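Chapter 7
Keeping Vaccines Cold

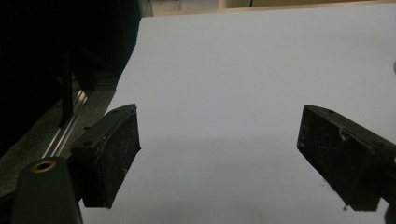

A vaccine is made in one place and given in another, and the distance between the two is often long. Most vaccines have to stay within a narrow range of temperatures for the whole trip. The people, equipment and records that make this possible are together called the cold chain.

The word "chain" is used because each step depends on the one before it. A vial that leaves the factory in good condition can be spoiled in a delivery truck, on a loading dock or in a clinic refrigerator with a worn door seal. Once a vaccine has lost strength, putting it back in the cold does not restore it. A nurse who picks up the vial usually has no way of telling, by looking, that anything went wrong.

Most routine vaccines are stored between 2 and 8 degrees Celsius. Some are kept frozen, and a few need special freezers that hold much lower temperatures. Students often assume that heat is the only danger. Many vaccines are damaged by freezing, including several that contain aluminum salts, which are added to strengthen the body's response. When such a vaccine freezes, the particles clump together and no longer work as they should. In cool climates, and in clinics that pack boxes with too much ice, freezing can be the more common problem.

A town on the Brirnier

The town of Erero lies on the upper part of the Brirnier River. Its health center serves the town and a number of farm settlements, the farthest of them reached by a dirt road that floods in spring. Vaccines come from the regional store at Navickas once a month. The trip takes most of a day.

In June, the health center was preparing for a measles campaign. The order was for 2616 doses, far more than the center handled in a normal month. The delivery was due on a Thursday. Aušra Ramanauskas, the nurse in charge of immunization, checked the main refrigerator early in the week and found that it would not hold the full order along with the routine stock already inside. She asked Navickas to split the delivery and send 600 doses first.

The first part arrived on time. The rest came the next week, after the settlements nearest the town had been visited and shelf space had opened up. The change meant a second trip for the driver and two extra days of work for the outreach team. It also meant that no vials were stacked against the back wall of the refrigerator, where the air was coldest, or left in transport boxes overnight.

We will return to Erero several times in this chapter. The decisions made there were ordinary ones, and most immunization programs make similar decisions every month.

Who is responsible

In a large program the cold chain is divided among many people. The manufacturer is responsible until the vaccine is handed over. A national or regional store then takes charge, followed by a carrier, and finally by the clinic. At each handover somebody should read the temperature record, compare the number of vials with the shipping form, and sign. If the record shows a gap or a reading outside the range, the vials are set apart and marked until a decision is made about them. They are not thrown away at once, and they are not used.

Small clinics may have only one person for all of this. Ramanauskas read the refrigerator temperature each morning and each afternoon and wrote it on a chart taped to the door. The clinic also had a Tideck recorder on the middle shelf, which stored a reading every few minutes. The two records were kept for different purposes. The chart made sure that a person looked at the refrigerator twice a day. The recorder showed what happened at night and on weekends – including a power cut of 22 minutes in the week before the campaign, during which the temperature stayed in range.

What this chapter covers

Section 7.1 explains how heat, freezing and light affect different kinds of vaccines. Section 7.2 describes refrigerators, freezers and cold boxes, and how each should be packed. Section 7.3 deals with temperature records and what to do when a reading is out of range. Section 7.4 covers ordering and stock, including how to work out whether a delivery will fit before it is sent. The last section looks at outreach work, where vaccines are carried by car, by boat or on foot.

Key terms

Cold chain: the system of people, equipment and records that keeps vaccines at the correct temperature from factory to patient.

Excursion: any period during which a vaccine is outside its required temperature range.

Potency: the strength of a vaccine, meaning its ability to produce the intended protection.

Outreach session: a session held away from the health center, using vaccines carried in a cold box or vaccine carrier.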